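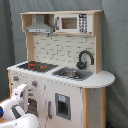 Robot arm at the play kitchen, gripper low by the oven door.

Tips for keeping a practice cell honest

Every setup guide says to clean the pads, recalibrate and carry on. I have my doubts. At Plendorthorpe we wiped ours faithfully and still got 44 bad pulls on the oven door out of 92. The kitchen had crept sideways on the floor.

So check the furniture first. Mark where each front post stands with tape, and look at the tape before you touch a single setting. Then try the door by hand. A stiff hinge looks just like a weak grip in the logs.

The Jimow sheet wants new pads every 3000 cycles. Maybe. I change them when they look shiny, and so far I've seen no difference.

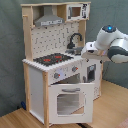

Before you restart

Close the oven door and park the arm clear of the faucet. Tug the cable at the base, gently. Skip the Broltden spray, which left a film on our pads in October. A damp cloth is cheaper, and I'm not convinced you need that every day either.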